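Nenis Home Help > Floors and Walls

Which direction should I lay wood planks in a room that is almost square?

Asked in February, 2,000 views

Good evening to everybody. We moved to an apartment in Volberg and I want to put a new wood floor in the living room. The old carpet is already out. The room is almost square, so the rule "follow the longest wall" does not help me much. The window is on the north wall and the door from the hall is on the east side, close to the corner.

My brother-in-law says the boards must always go toward the window. My wife has seen floors where the boards go on the diagonal and she likes this very much.

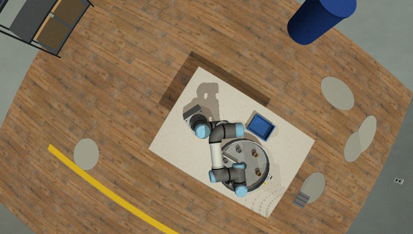

I am also not sure about the short ends of the boards. In my parents' house they were cut in a regular pattern, every second row the same, and I find it looks a little like an office. How do you decide where each row begins? And is the diagonal much more difficult for a person who has laid only one floor before (a small bedroom, straight)?

The subfloor is concrete and it is quite flat. I already paid $838 for the boards, so I would not like to waste many of them. Thank you in advance for any advice.

3 replies

Reply marked as helpful

I have laid floors in three homes, not as a profession, so please take it as the opinion of an amateur.

Direction. Toward the window is a good habit, because the light then runs along the joints and you see them less. In a square room it is also pleasant when you enter and the boards lead you in. In your case these two ideas disagree. I would stand in the doorway in the morning and again at 5 in the afternoon, with a few loose boards on the floor, and look. Leave them there for one evening and walk around them.

Diagonal. It is more work, but it is possible. Every row ends with an angled cut on both sides, and the small triangles that remain are mostly not useful. For a straight floor I buy 5 percent extra. For a diagonal I would buy 12 percent. Please check this before you open all the boxes, maybe the shop can still order the same batch.
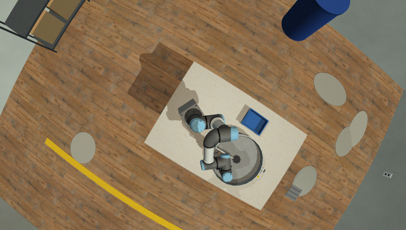 Diagonal planks, lighter and darker boards mixed

Short ends. Start the next row with the piece you cut from the end of the last one, if it is not too short. Then the joints will come irregular by themselves and you save wood also. Only look that two joints in neighboring rows do not come close together. Open several boxes at the same time and mix them, otherwise you can get one dark corner and one light corner.

Do not forget the gap along the walls. In my first floor I forgot it behind the radiator, and in summer the boards there went up.

About the color, which you did not ask: if you have wood furniture, put one board next to it before you decide about oil or varnish. Similar but not the same brown can look like a mistake. A pale surface between the two helps the eye.
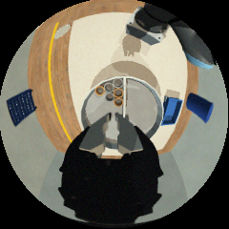

Warm brown wood next to cream, with gray-green floor at the sides

I used the matte oil from Stukden and I am satisfied with it, but it needs to be repeated every spring.

One more example of a diagonal floor, with knots and narrow boards:
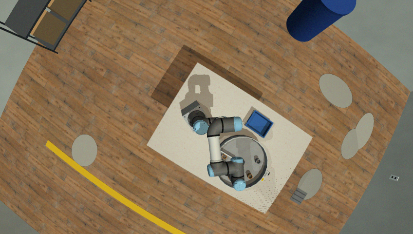 Second reply

Straight. Diagonal is a headache, and after one month you will have a sofa and a rug on it anyway.

Third reply

I agree with the first reply in almost everything. I would only add that with concrete you must check the moisture before. A flat floor can still be damp inside. The hardware store on Mazandarani Street rents the meter for a day. And read the paper in the box of boards, some makers do not allow to glue their product on concrete, or they want a certain underlay.

For the diagonal, snap a chalk line from corner to corner and begin in the middle of the room, then go to both sides. If you begin in the corner, a small error grows with every row. And wear knee pads, please.

Comment from the person who asked

Thank you all. I put the loose boards in both directions this afternoon and we liked the diagonal more. I will ask the shop about the extra boxes and rent the meter first.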